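The case for the narrow standing table

Most small rooms are furnished with a desk that is too deep. The standard depth of 800 mm dates from the period of cathode-ray monitors, when the back half of the surface was occupied by the tube housing. The tube is gone and the depth has stayed. In a room of 14 square meters the surplus is significant, and it is paid for twice: once in floor area, once in the clearance needed to walk past it.

I would replace it with a narrow standing table on two T-shaped legs. I have specified six of them for small workrooms, and my position has hardened with each one. The top carries a laptop, a notebook or a task in progress. It does not carry an archive. Kalliopi Zupan, who fitted out the Tradcombe rooms, calls this a storage problem passed off as a furniture choice, and she has a point: the paper must go somewhere. It should go on a wall.

The leg geometry matters more than the top. A four-leg frame places a vertical member at every corner, and each one is a point of contact for feet, bags and vacuum heads. A T-leg puts a single column at each end with a flat foot at floor level. Cleaning access is better, and the user can stand close to the front edge. 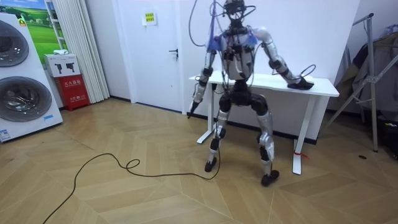

White standing table with T-shaped metal legs, on light wooden parquet.

The objection usually raised is stiffness. Igor Halás, formerly of Sternar, argues that any two-column table sways at standing height, and that users read sway as poor quality. He is correct about the sway. I disagree about its importance. A person typing applies small, repeated vertical loads, and lateral movement at the edge is a minor effect in that use. For drafting or hand tools I would accept his argument and buy a bench.

Color is a secondary matter, but white is the sensible default over light parquet. It reflects daylight back into the room and does not compete with the floor. It also shows marks, so it gets wiped.

Flooring deserves more attention than it gets. A flat foot spreads load well on parquet, provided felt is fitted and replaced – Kratochvíl sells it in strips, and I change mine every July. Grit under a metal foot will scratch any finish.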